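Why do doughnuts live under a lid?

Hello, it's Stamatia Katsaros again, and today I want to talk about doughnuts. (I want to talk about doughnuts most days.) 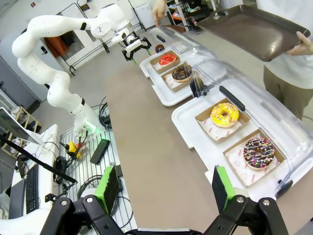

When I was little I thought the clear lids in cake shops were there to stop children like me from grabbing things. Well, yes, a bit! But they have other jobs too, and my favourite one is all about air.

A fresh doughnut has water hiding inside it. You can't see it, but it's what makes the middle feel soft when you bite. Leave a doughnut out on a plate and some of that water creeps away into the air, while the starch in the dough slowly turns firm as well. That's what we mean when we say a cake has gone stale. A lid traps the air around the doughnut, so the water can't wander off so easily. It keeps out dust, flies and sneezes as well. Yuck!

So why see-through? Because we choose cakes with our eyes! Yellow glaze, red glaze, chocolate with sprinkles on... how would you ever pick if they were all shut up in a tin?

Now, glaze. The plain sort is icing sugar stirred into a tiny splash of milk or water, and you can colour it any way you fancy. While it's runny it's sticky, so that's the moment to throw on your sprinkles. I once went off to answer the phone and came back 15 minutes later, and my sprinkles bounced straight off and rolled under the cooker. I still find one now and then.

And the paper underneath? Doughnuts are usually fried, so they can be a bit greasy, and paper soaks some of that up. It also gives you something to hold that isn't icing.

Want to try something? Ask a grown-up for one plain doughnut and cut it in half. Put one half on a plate and the other half under an upside-down glass bowl. Leave them both until tomorrow, then give each one a gentle squash with a clean finger. Which is softer? Write it down, or draw it if you like drawing better. My two halves went to the bin afterwards, but I'd bought five, so I wasn't too sad.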